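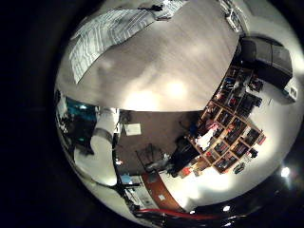 Handout 6: Rules for Robots That Work in Bedrooms and Living Rooms

Course notes, Bjartur Kvaran. Revised 25 August 2022

Reading before the session: chapters 2 and 5 of the Gukstead guide to home manipulation, and the four-page Rastogi checklist. Bring the checklist on paper. We will be crossing things out.

6.1 What a standard can and can't tell you

Most of the rules you have met so far in this course were written for factories. They assume a floor plan that stays put, a worker who has had training, and a part that arrives in the same place every time. A bedroom gives you none of that. The people who wrote the newer home guides know this, and they deal with it by using the word "reasonable" a great deal. Reasonable force, reasonable speed, reasonable clearance. Underline it every time you see it and ask who gets to decide.

I am not against rules. I am against rules that let a team tick a box without having gone to look. The Gukstead guide has 499 numbered clauses, and in March I asked the class to mark the ones that could be failed by a real machine on a real day. The lists were short. A clause that can't be failed is advice, and we should file it as advice.

6.2 Before the arm moves

Treat the following as the minimum for any session in a furnished room. The first four come from Rastogi with my edits. The rest are mine and you are free to argue.

1. Walk the room on foot. Don't do it from the video feed. A wide-angle wrist camera bends straight edges and makes near things look enormous, and it is easy to misjudge how far a shelf is from the elbow of the arm.

2. Pick up paper, cables and small items from any floor the base will cross. If something can't be moved, mark it on the plan.

3. Know where the stop button is and who is holding it. "Within reach" is not a name.

4. Agree on one word for stop and use it for nothing else.

5. Write down the speed limit you set, and then check it. The number on the settings page and the number the arm obeys are two different things until you have compared them. Our limit for work near people is 600 millimeters per second at the tool, and I would accept a lower one without a fight.

6. Look for glare. A bright patch on a pale surface can wipe out the part of the image your depth estimate depends on. Close a blind or move a lamp, and log that you did.

7. Anyone seated in the room counts as being in the work area. The Drernthorpe template allows an "observer zone" drawn with tape. Tape has never stopped an arm.

6.3 Soft goods: the weak chapter

Chapter 5 covers bedding, towels and clothes, and it is the thinnest part of the guide. Its grip limits are borrowed from tests on boxes. It says the hand should "secure the item without damage," which tells you nothing about a duvet. A duvet has no fixed shape, the edge you want is often under a fold, and the fingers may close on two layers when the plan called for one.

Three points to hold on to:

Stripes and other strong patterns can help a vision system follow how cloth is lying, or they can fool it. Where a corner is folded over, its stripes may run in a different direction from the cloth under it. Some software reads that as a separate object. Test for it before you trust it.

Pinch points matter more here than in box work. Cloth hides hands. If a person is helping to spread a cover, the arm does not move. I know the Miderska note permits shared handling below a force threshold. I have read the note twice and can't find how the threshold was measured.

Cloth and finger joints do not mix well. Check the seams between segments, and any cable that loops outside the shell, before and after each run. A snag that pulls a thread is a nuisance. A snag that pulls a cable ends your afternoon.

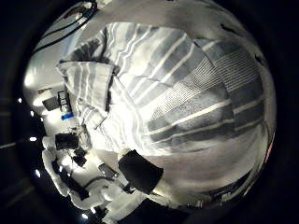 6.4 Logging

A run that isn't logged didn't pass. It also didn't fail, and that is the trouble. Drernthorpe reports 1000 runs with cloth in its public summary and gives full logs for 794. Maybe the missing ones were dull. I would like to see them anyway, and so should you, before quoting the success rate in an essay.

Your own logs need the start state in words, the settings as checked, every stop with the name of the person who called it, and what you changed afterward. Keep the failed grasps – all of them. "Operator error" is not accepted as a cause in this course unless you also say what the operator could see at the time.

6.5 For the seminar

Choose one clause from chapter 5 and rewrite it so that a machine could fail it. One paragraph, plus the test you would run. Then swap with the person next to you and try to pass their clause by cheating.

If you think item 7 above is too strict, bring a case. "The supplier says it's fine" has been tried already.

Written versions are due at the start of the next session, on paper, with your group number at the top.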